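## Toaster oven basics for the Osulbridge kitchens

The new kitchens on the second floor are open to all residents from 29th March. Each one has a sink, a cooktop and a toaster oven. The full-size ovens will not be put back. The wiring in the old part of the building was rated for 28 amps per kitchen, and the electrician would not sign off on ovens and cooktops running together.

Several people asked at the last meeting whether a toaster oven can do the job of a real one. For most weeknight cooking it can. Marion Menzies has used one as her only oven for years and put together the notes below.

Preheat for longer than the manual says. The light goes off when the air reaches the set temperature, but the walls and rack take a few more minutes to catch up. For cookies and biscuits this makes a difference. For leftovers you can skip it.

Drop the temperature by 25 degrees for anything baked from a regular recipe. The heating elements are close to the food and the tops brown early. If the top is done and the middle is not, lay a piece of foil loosely over the dish and keep going. Keep the foil clear of the elements.

Use small pans. An eight-inch square pan fits most models with room for air on each side. Glass dishes should stay out unless the maker says they are safe at that heat. Parchment is fine up to the temperature printed on the box, trimmed so no edge hangs over.

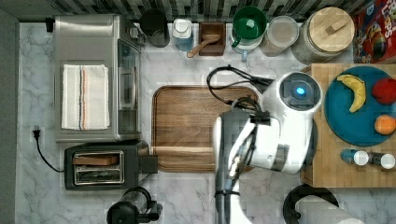

*Toaster oven and cutting board on the marble counter.*

Clear the top before you switch the oven on. Towels, bread bags and mail all end up there, and the metal gets hot enough to scorch cloth. Leave a hand's width between the back of the oven and the wall.

Empty the crumb tray after each use. It slides out from the front or the back, depending on the model. Wash it in warm soapy water and dry it fully. Baked-on grease comes off with a paste of baking soda left for an hour. Do not spray cleaner inside the oven, and let it cool before wiping the door.

Iñaki Ibarra is collecting recipes that work in a small oven for a printed sheet. He has 2 so far, a cornbread and a tray of roasted carrots, and would like some main dishes. Leave yours in the folder by the mailboxes with your name and apartment number.

To report a fault, call the front desk at extension 644 and ask for Nosipho Radebe.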